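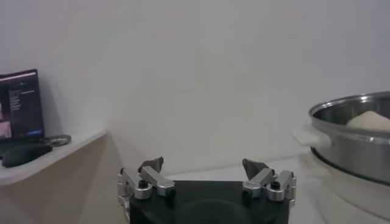 Notes from the Derent open lab

I got to Derent a little before 10, early enough that Mafalda Teixeira was still going over the hands with a hex key. She looks after the bun cell, two arms at a white table with an electric steamer between them, and she had agreed to let six of us hang around and ask questions while she worked. I have been to plenty of these open labs and usually you get a loop of the same demo behind a rope. Here we stood close enough to read the labels on the spare parts box!

The cell is called Drakongate, after a noodle place two streets over where the team eats lunch. Its whole job is steamed buns, putting them in and taking them out, and the work of keeping it going is more interesting than I expected.

The morning check

Mafalda starts with the fingers. Each one is a set of silver metal links on pivots, with a dark pad at the tip, and she opens the hand wide and wiggles each link sideways. Any play and she snugs the screws, a tiny bit at a time, because an overtightened pivot drags and the two pads stop closing together. Then she wipes the pads. Flour is the enemy in this room (her words, and she said them with some feeling). It gets into the joints and makes a paste with the steam.

After that comes the cable check. The cable at the wrist needs a loose loop, enough slack for the arm to turn over without tugging the connector. She runs the wrist slowly through its full turn and just watches the loop — I could have watched that for an hour.

Last is grip force. It's a plain number in the settings, on a scale up to 1000, and for buns they use 169. Aurélien Tessier, who wrote most of the control software, told us they got there by squashing a lot of buns. Lunch was apparently very flat that week.

Reaching into the basket

The right arm works from above with the gripper pointing straight down. The steel basket has a rim and a handle on each side, so a low approach would catch on something. The lid gets set down flat to the left with its handle up, and the big plate goes on the right, close to the basket so the trip is short. Buns are spaced out on the perforated floor to give the fingertips somewhere to go. Aurélien said that spacing did more for them than three months of software changes, and he seemed only slightly annoyed by it. 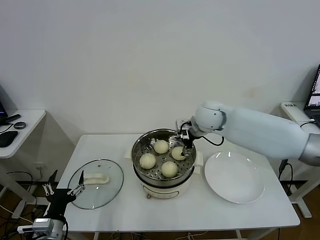 Cleaning and spares

At the end of a session the pads come off and get washed in warm water with dish soap, then dried overnight on a rack. There are 3 sets in rotation. The links get a dry brush and nothing else. I asked about oil and got a very firm no, at least anywhere near food.

They get replacement pads from Pinheiro and keep a written log of every swap in a notebook by the door. I flipped through January and it was mostly "left pad, torn corner."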